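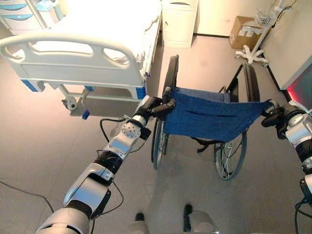
O encosto de tecido azul e os apoios de braço pretos e almofadados.

Noémie Gosselin trata de cadeiras de rodas há 7 anos, na oficina da Lightfoot, e começa sempre pelo encosto. O tecido cede com o uso, explica ela, e quem está sentado escorrega para a frente sem perceber. «As pessoas olham primeiro para as rodas. Eu passo a mão no pano.»

A oficina recebeu 86 cadeiras manuais no último ano, quase todas de hospitais e de lares. O trabalho é lento. Verificam-se as costuras, os raios, o aro de mão – também as correias, que muitas vezes ficam penduradas por baixo do assento e podem prender-se numa roda.

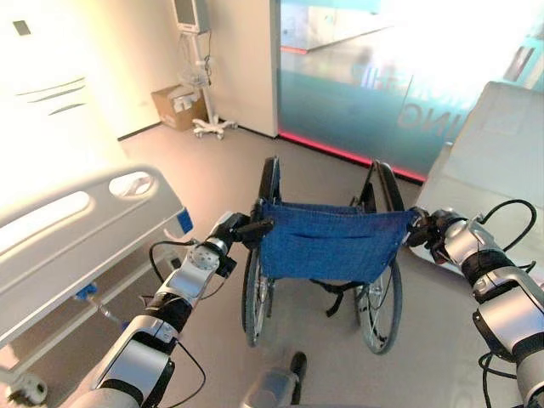 A cadeira dobrável vista por trás, perto da grade lateral de uma cama hospitalar.

Ao lado da cama, o espaço conta muito. Seema Singhal, terapeuta, pede que a cadeira fique travada e em ângulo com o colchão antes de cada transferência. Para ela, a altura dos punhos é um assunto esquecido: quem empurra o dia inteiro sente-o nas costas. Em agosto, a sua equipa voltou a medir todos os punhos do serviço.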